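The Awkward Middle of the Drawer

Most folding advice is written for T-shirts. A T-shirt is a rectangle with two small rectangles attached, and anyone with a flat surface and a bit of patience can be made to look competent with one. Trousers are nearly as obliging. You lay one leg on the other, you halve the thing, you halve it again, and you go off to make tea feeling like a person with a pension.

Shorts are where it all comes apart, and denim shorts with an elastic waist are the worst of the lot. They are too short to fold like trousers and too thick to fold like a shirt. The waistband gathers itself up into a ruff and declines to lie down. You press it flat with your palm, it waits politely until you have let go, and then it returns to the shape it preferred.

I have been thinking about this more than is healthy, mainly because of an evening class called Platorel. It runs in a room over a carpet shop, costs 70 pounds for the course, and teaches adults to put clothes away. I had assumed it would be full of newlyweds. It was full of parents, most of whom had brought a carrier bag of whatever was defeating them at home, and a good many of those bags had shorts in them.

The class is taught by Kanini Shirima, who spent years on the returns floor at Gurerholm, the catalogue firm, and reckons to have refolded 3,000 garments in a slow week. August was never slow. August was when the holiday clothes came back, some with sand in the pockets and a note claiming they had never been worn.

Her first rule for shorts is to ignore the waistband. Beginners treat it as the straight edge and try to line everything up against it, which is like hanging a picture by lining it up with the cat. Start from the pockets, she says. On jeans-style shorts there are two at the back, stitched down with a double row of thread, and they are the only part of the garment with any interest in geometry. Lay the shorts front side down, bring one leg over on to the other, and judge your fold by where the pockets end up.

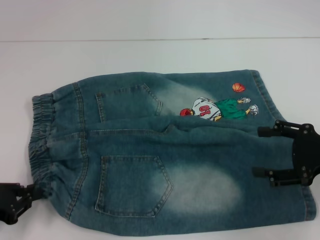 Photograph: Zurkine Pictures

Children's clothes bring their own trouble, in the form of decoration. Somebody in a design office has decided that a pair of blue shorts wants an embroidered cartoon basketball player on it, and from that moment every fold is a small act of diplomacy. Put the crease through him and he spends the winter bent at the knees. Put it to one side and the fold is no longer in the middle. Kanini's view is that the player wins. A child looking for the basketball shorts is looking for the basketball player, and if he is on the inside the whole drawer will be on the floor by breakfast.

I find this persuasive, having seen the floor.

There is a rival school, naturally. The Boyer method, which has a book and a set of cardboard dividers to go with it, holds that shorts should be rolled. I gave it a fair trial. Rolled denim is a handsome object for as long as it takes to cross the bedroom. Then the elastic end opens out like a trumpet and you have a drawer full of small blue horns. The dividers were good, though, and I use them for batteries.

The stonewashing does at least help. Those pale, cloudy patches disguise a multitude of creases, and no one has ever looked at faded denim and thought it should have been ironed. Kanini will not have an iron in the room in any case. She lets people smooth a ridge with the side of the hand, once, and after that they must learn to live with it. A man at my table kept going back for a second stroke – he did something with spreadsheets, he told us – and was eventually given a bath towel to calm him down.

By the third session I could manage a pair in four movements: over, flat, thirds, done. The last fold starts at the leg hems and travels towards the waist, so that the bulky end finishes on the outside and has nothing to push against. Shorts stored this way will stand up on their own in a drawer, or lean on the pair next door. I took mine home and did the whole chest, then called the family in to see. My daughter admired it, asked which ones had the pocket with the hole, and pulled out five pairs to check.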